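Handling of Thin Sheet Stock
Unit 4: Curl, Stiffness and Grip Points

4.1 Flat and curved sheets

A flat sheet held at one edge sags under its own weight. Bending the sheet across its width raises its stiffness along its length, so the same piece can stand upright from a grip at the base. Any curve will do, provided it continues down to the grip. 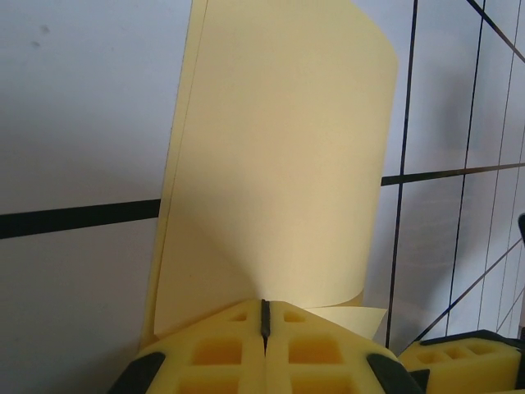 Fig. 1. Pale yellow sheet held at the base. Left edge nearly vertical, right edge bowed outward.

Note the small flap near the bottom of the sheet in Fig. 1. Material outside the main curve adds little stiffness and should be left out of the free-length measurement. Record the free length from the top of the grip to the highest point of the sheet.

4.2 Gathered pieces

Soft pieces are treated separately. When a piece is pinched into a bow-tie shape, the narrow section carries the load between the two sides and the outer parts fan out. For the worksheet, sketch the outline and mark both points of contact. The yellow piece below is held from the left and the right.

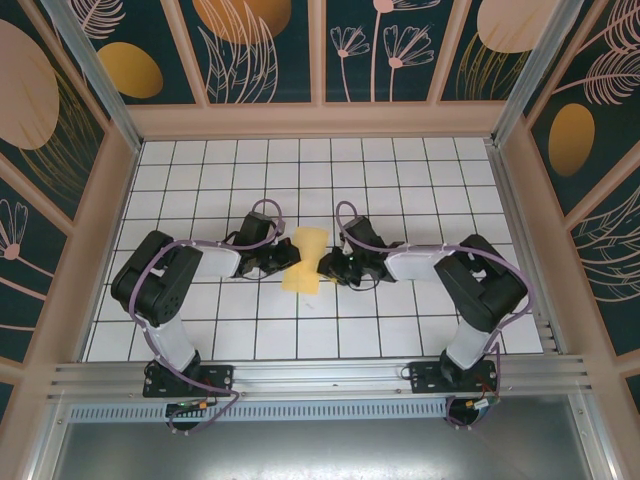
4.3 Worksheet

1. Draw the cross section of the sheet in Fig. 1 as seen from the top.
2. State which edge is closer to a straight line.
3. Repeat the base grip with Sikodine sheet, flat and then curved. Enter both free lengths in Table 2.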